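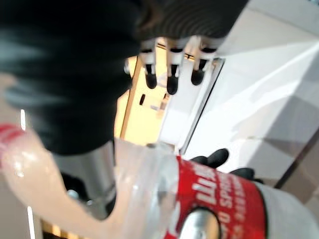 White fingers with black pads, and the lit doorway behind.

Open day at Dundar, Milthorpe
June 2018

I get invited to a fair number of these and turn most of them down. An app company opening its doors usually means a slide deck, a bag with a phone cloth in it, and a chance to use the software on a phone that has been set up by the people who wrote it. I went to Dundar for two reasons. Their photo journal app, Esura, has been sitting on my own phone for months, and I've never been able to decide whether to keep it. Also Milthorpe is an easy train ride.

If you haven't come across Esura, it takes the pictures in your camera roll and sorts them into a diary. You open it at the end of the day, it picks a handful of shots, puts the place name and the weather on top, and you can type a few lines underneath. There are fonts and paper textures. You can export a month as a PDF or have it printed as a book. The app is free to download and then asks for a subscription on the second day, on the fourth screen, with the close button in pale gray on white. I brought that up later and will get to it.

Dundar has the upper part of the Munro building, a few minutes from the station. The sign downstairs still has the previous tenant on it. We signed in on a tablet that crashed on the person ahead of me, which I mention only for completeness, as it wasn't their software. Coffee was good. The name badges had our app store usernames on them instead of our names, and I think somebody thought this would be fun. It meant the first half hour was spent explaining who we were.

The talk came first. Lorna Carnegie runs product at Dundar and she is a decent speaker, quick and dry, with less of the fog you normally get at this sort of thing. She showed the new version, due out later in the summer, and she used the word "memories" a lot. The main claim is that Esura now chooses better pictures. The old version, as anybody who has used it will know, has a weakness for screenshots and parking receipts. The new one is supposed to know what you'd want to keep.

How does it know? I wrote down the answer as closely as I could. It looks at sharpness, faces, whether you've edited the picture, whether you've shared it, and how long you spent looking at it. That last one made a few people in the room look up. Carnegie said all of it is worked out on the phone and none of it leaves the phone. I'd like to believe that and have no particular reason to doubt it, but the privacy page on their website still talks about "usage information" being sent to "partners," and when I read that line out she said the page was being rewritten. It was also being rewritten in May, according to the reply I got from their support desk when I asked the same thing. Pages can take a while.

The demo phone had a library of 2,000 pictures on it. Every one of them, as far as I could see over her shoulder, was the kind of picture people take when they know it's going in a demo. Beaches, a dog, a cake with candles. Not a blurred one in the lot. Esura went through them and made a very nice week. Of course it did. You could have picked at random from that library with your eyes shut and got a nice week. I asked if we could try it on our own phones and was told the test build wasn't ready for outside devices.
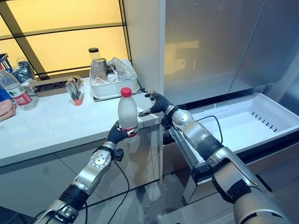
After that we were split into groups and walked through the office. I always enjoy this part more than I expect to. You learn more about a company from what's written on its whiteboards than from its slides, and Dundar hadn't wiped theirs. One had a long list headed "things people hate," and the subscription screen was at the top of it, underlined. So they know. I asked the designer showing us around why it was still there and got a shrug and "it converts." I'll give him credit for not dressing it up.

The design corner had printouts of every screen in the app pinned up in order, and seeing them that way made clear something I'd felt without being able to name. There are too many steps between opening Esura and writing a line. You get a splash screen, then a greeting, then the suggested pictures, then a "mood" picker, then the page. The mood picker can't be switched off. I have never once wanted to tell my phone my mood before I've put my keys down. I said so, and was told the mood picker tests well. With whom? With people who had been using the app for a week, apparently. Those of us who have been closing it every night since last year weren't asked.

I spent the longest time with Kenneth Morrison, who looks after the export and printing side, and he was the best thing about the day. He had a stack of printed Esura books on his desk with sticky notes all through them marking faults. Text running into the spine. A heading stranded at the bottom of a page. Skies that had come out in bands. He wasn't showing off. He'd been in the middle of working through them when we turned up and he just kept going, talking as he went.

His view is that most diary apps treat printing as an extra, a way to get some more money out of people in December, and so nobody fixes it. The books in Esura are limited to 200 pages. I'd assumed that was to do with cost. He said it comes down to the binding: past that point the pages started coming loose at the printer they use, and he would sooner sell you another volume than one that falls apart. Fine, though it does also mean selling you another volume. When I pointed this out he laughed and said yes, the finance people had been very supportive.

He also told me, without being pushed, that the PDF export throws away the original picture dates. If you ever want to leave Esura and take your diary somewhere else, you'll have the pages but nothing another app can read. There's a proper export half built. It has been half built for a while. It isn't in the summer version. This is the most important thing I heard all day and it wasn't in the talk, the handout, or the question session afterward, and I'd like to see it fixed well before anyone touches the picture picking again. A diary is something you might keep for years. Apps come and go much faster than that, and I've already lost one journal to a company that sent a cheerful email and shut its servers.

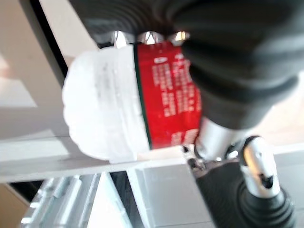
The question session ran short. There were three questions from the floor, and one was about whether there would be stickers. There will be stickers. Someone asked about Android and got the usual answer, that it's being looked at. I asked about the price. It's going up for new subscribers when the new version lands, and existing ones will stay where they are "for now." I asked how long now was and didn't get a number.

I did get an answer on the gray close button. Carnegie said the new version makes it darker. She put it up on the big display and it is darker, by a bit. You would find it if you knew where to look. I asked her whether she'd want her own mother to have to hunt for it and she said her mother pays for the app, so it hadn't come up, and the room enjoyed that more than I did.

Lunch was sandwiches, plenty of them. I got talking with a couple of people who write about photo apps more regularly than I do, and they were kinder about the whole thing. Their argument is that Esura is at least still being worked on, that the team is small, and that the editing tools are better than those in apps with far more money behind them. All of that is true. The crop tool in particular is very good, and it remembers the last shape you used, a small thing that saves me time every evening. The search has improved too. On the demo phone it found the cake when asked for cake. I would have liked to see it asked for something harder.

A few practical notes for anyone thinking of going to the next one. Dundar says it plans to run these again, and you put your name down through the app's settings menu, under "Community," below the feedback form. There's no parking at the Munro building. The lift is slow and the stairs are around the back past the bike racks. If you want to see the printed books, ask for Morrison's desk by name, as our group was nearly steered past it. Bring your own phone with your own messy camera roll and keep asking to try it on that. If enough people ask they may have a build ready.

As for whether I'm keeping Esura, I've left it on for the summer. I turned off the background access on the train home, and I've started copying the text of each entry into a plain note with the date typed at the top, so that something survives if the export never comes. It's a tedious way to keep a diary. I'll update the review when the new version is out and I've run it on pictures of my own, receipts included.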